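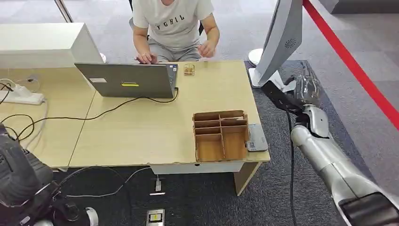
# Chapter 4: Looking After a Two-Armed Machine

Most of the work of keeping a robot going is done sitting down. Readers who came to this book hoping for spanners will get them in Chapter 11, but first they must learn to sit at a laptop and type the same command until the machine agrees with it.

Our example throughout is the Brellitz cell at the Ruawai workshop, a two-armed machine with jointed fingers and strong opinions about cables. Its service log ran to 356 entries by July. Very few concern broken parts. The rest concern plugs, settings, and fingers that closed when told to open.

The chapter follows the order of a normal service:

- checking power and cable runs
- setting the zero position of each joint
- testing the hands, one finger at a time
- writing down what you did - legibly

The makers, Stusteo, ask for a full check every 3500 hours. We begin with the cables, where the last person to service the machine usually began too, and sometimes stopped.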